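From: Despina Sârbu
To: toy-library list
Date: 28 January 2022
Subject: Re: Lending periods and the deposit

On the list Prakash Thampi wrote:

> Can we settle the deposit before the leaflets go to the printer? As I
> understand it we are keeping the four-week loan for everything except
> the ride-ons, but I have seen two different figures for the deposit and
> the draft leaflet has neither. Also, are we still asking families to
> bring sets back complete, or is it enough if they tell us what is
> missing? Senthil A. and I gave people different answers on the desk in
> October and one of them noticed.
>
> Prakash

Prakash, all,

The deposit is 4 pounds per household. The other figure you saw was from the old Zutska hall days, when we took a deposit on each item and had a cash tin to match. Please use the household one in the leaflet and take out the line about receipts.

On missing pieces, I would like us to say that families should tell us and that we won't charge. We had 927 loans last year and I went through the returns book over Christmas. Most of the notes against sets are for a single piece, and a good many of those pieces came back the next time the family visited. Chasing them took longer than they were worth. The exception is anything with a battery cover. If the cover is gone the toy does not go back on the shelf, whoever is on the desk.

The sets that go out most are still the trains, the big floor puzzles and the kitchen things. I have asked Lavanya Lobo to redo the contents cards for all three, as the present ones list pieces we have not owned for years. She would like the cards to say what a piece is in plain words, so "frying pan" and "spatula" in place of the codes.

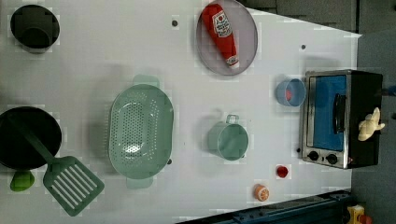 Kitchen things: pot, frying pan and green spatula.

Trains are harder, as the track from the two makers does not join up and we have it all in the same crates. Senthil Thampi has offered to sort it one evening if somebody can let him in. I can do any evening next week.

Two other matters while I am writing. Espinoza have put up the price of the drawstring bags again, so I have ordered 80 and not the 200 we talked about. We can wash the old ones – hot wash, no tumble dryer, or the cords shrink. And the shelf by the fire door at Drandetti Road has to move before we open again. It can go along the back wall if the jigsaws come down one level.

Prakash, could you send the leaflet round once more with the deposit in? If there are no objections by the end of next week it can go to print.

Despina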